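Sudance Delegation Room Set
Portable microphones and interpretation for bilateral meetings

Product pages > Meeting rooms > Delegation sets

Product code: SD-DRS
Status: Available to order
Page last revised: 23 Oct 2026

Overview

The Sudance Delegation Room Set is a table microphone and interpretation system for official meetings between two parties. It is intended for reception rooms in ministries, party offices, embassies, religious councils and parliamentary groups, where visiting delegations are received at short notice and where fixed conference wiring is not wanted or not permitted.

The set supports one floor channel and two interpreted channels. Each delegate unit carries a gooseneck microphone, a channel selector, a headphone socket and a request key. The host unit has the same parts plus a priority key, which closes all other microphones for as long as it is held down.

The Delegation Room Set replaces the Clovix table system. Clovix delegate units can't be used with it. Clovix headphones can.

What is supplied

1 host unit
8 delegate units
1 interpreter console with two positions
1 base station
1 charging tray
10 headphones, single-sided, with washable pads
1 carry case
Mains lead, network lead and printed quick guide

Additional delegate units may be ordered singly. The base station accepts up to 70 units, but sets of this size should be planned with the supplier before purchase. Name plate holders are sold separately and clip to the rear of each unit, facing the opposite side of the table.

Seating layouts

The base station holds three stored layouts: facing rows, horseshoe and single table. In facing rows, the operator sees each delegation as a separate group and can open or close either side with one key. In the horseshoe layout the host is placed at the head, with the guest of honour to the right. Places can be exchanged on the operator screen without moving the units themselves — this is useful when the seating order changes while guests are on the stairs.

Protocol order can be entered by name, by office or by seat number. If names are entered, they appear on the small display on each unit in Arabic, Latin or Cyrillic script. Long titles are shortened on the display only. The meeting log keeps them in full.

Interpretation

The interpreter console may be placed in the meeting room or in an adjoining room. When it is placed in an adjoining room, the optional Barreto camera link should be fitted so that the interpreters can see the speaker. For consecutive interpretation, the console can be switched to open mode, in which the interpreter's voice is sent to the room loudspeaker after the delegate's microphone has closed.

Whispered interpretation does not need the console. A delegate unit can be given interpreter rights from the operator screen.

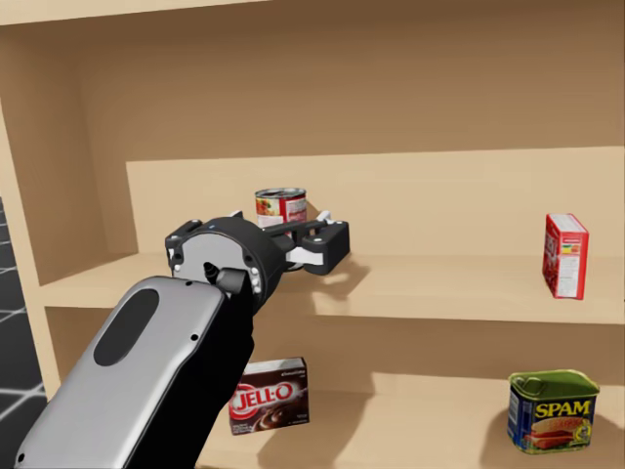
Storage of the set between meetings requires a dry, level surface near a mains outlet. The charging tray is designed to remain loaded, and the units may be left in it indefinitely. The carry case is for transport and should not be used for charging. Open shelving is preferred to a closed cupboard, in which heat from the tray can build up. With a simple tan wooden unit of the pattern shown, the tray goes on the upper shelf and the empty case in the compartment below. Where the shelf has a raised board towards the back, as this one has, depth should be measured from the front edge to the board and not to the back wall. The tray must not sit with its rear feet on the step. Food and drink should be kept on a different shelf from the microphones, and that includes tins.

Recording and press access

A press feed is provided on the base station as a balanced output. It carries the floor channel only and can be muted by the operator when the opening remarks are over. A lamp on the host unit shows whether the feed is live. The lamp can't be disabled.

Recording is off when the set is delivered. If it is enabled, files are written to a removable card, one file for each channel. Nothing is stored on the delegate units. Offices that do not allow recording can order the base station without the card slot. This must be stated on the order form, as the slot can't be removed or added later.

Radio link and security

Units communicate with the base station over an encrypted radio link. A new key is made at each start-up. Units that have been out of the room can be checked against the stored list before the meeting opens, and any unit not on the list is refused.

Some buildings restrict radio equipment. In these cases the Stolo cable kit may be fitted, which connects the units in a chain and switches the radio off. The kit does not change the stored layouts. Cables should run along the centre of the table and leave it at the operator's end.

Power

A fully charged delegate unit operates for around 10 hours with the microphone in normal use. The base station and the interpreter console require mains power throughout. If the mains fails, open microphones close and the layout is kept.

Care

Wipe housings with a slightly damp cloth. Do not spray liquid on to the microphone. Foam windshields should be replaced when torn and are available in black only. Headphone pads may be washed by hand and must be completely dry before they are refitted.

Ordering

Orders placed before the end of August were supplied with the earlier operator software. An update is available free of charge and can be installed from the base station menu.

Warranty: 2 years, batteries excluded
Spare parts: see Sudance spare parts list, section Delegation sets
Related products: Barreto camera link, Stolo cable kit, name plate holders, additional headphones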